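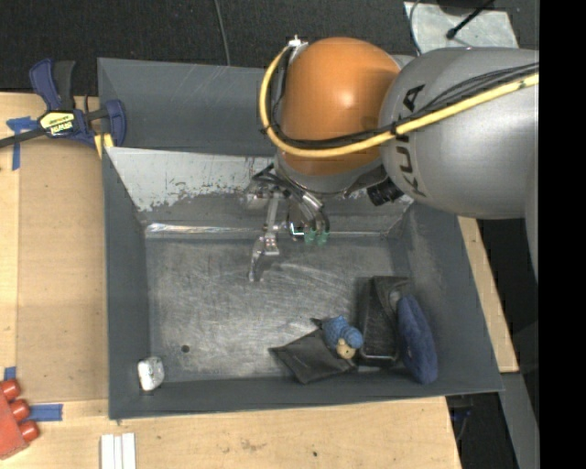 FOR IMMEDIATE RELEASE

Old metal bins wanted – Stostcombe sorting room swaps plastic tubs for steel and asks for yours

STOSTCOMBE, 29 August 2025 – The Stostcombe Reuse Room is looking for metal bins. Big ones, small ones, scratched ones. Drop-off opens Monday-to-Friday hours as usual, side door, ring the bell.

The room takes in household odds and ends, sorts them on long tables and sends them out again in boxes to families setting up a first home. Kitchen things mostly. Cutlery, can openers, jar lids, pan handles, curtain hooks, plugs. All of it gets tipped into a bin on a table and picked through by hand.

Until this spring the bins were plastic. They cracked. Corners went first, then the bottoms, and a box of forks on the floor at closing time is no fun for anyone. We lost 11 in one winter and stopped buying them.

Four metal bins went on the tables as a trial. All four are still there. Scuffed all over, coating coming off the walls on a couple of them, and they work fine. Sloping sides turn out to be a big help – small stuff slides back to the middle and you are not scraping in the corners with a fingernail. A wide flat floor lets you spread things out and see what you've got.

So the plan is more of the same. The room, working with Drimis Storage and the Plovitz Street hardware store, wants 60 bins in place by November. Drimis is lending shelving. Plovitz Street is a second drop-off point, ask at the counter.

What we can use

Metal bins, tubs and deep trays, open top. Dark or light, painted or bare. Scratches fine. Worn coating fine as long as it isn't coming off in flakes onto the contents – if it is, tell us and we will sand and repaint before it goes on a table. A small drain hole is fine too, we plug those. Dents ok if it still sits flat.

Wide is better than tall. Anything you can reach the bottom of without leaning in.

What we can't use

Rusted-through bottoms. Sharp torn edges. Anything that held oil, pesticide or pool chemicals, even if it has been washed. Trash cans with wheels. Lids, we have far to many lids.

Before you bring it

Empty it please. Wipe out the worst. If it's heavy, leave it in the car and come get us, we have a hand cart.

The numbers

The room packed and sent out 1,915 kitchen boxes last year, all sorted on the same row of tables. The Manurung Fund has agreed to pay for paint, sandpaper and hole plugs through the end of the project. No cash donations needed for this one, just bins.

Also wanted

Table mats or old rubber sheeting. Metal on a wooden tabletop is loud and it marks the wood. Offcuts welcome, any color, as long as they lie flat.

Tables too if you have a solid one going spare. Folding tables no, they bow in the middle with a full bin on them.

Bins not picked for sorting will go to the outdoor yard for scrap and garden tools, so nothing wasted. Tag yours with your name if you would like it back should we not use it. Untagged bins are treated as donated.

About the Stostcombe Reuse Room

The Stostcombe Reuse Room collects, sorts and repacks donated household goods for local families. Pickup of larger items can be arranged, leave a mesage at the front desk. Photos and further information for press on request, same desk.

ENDS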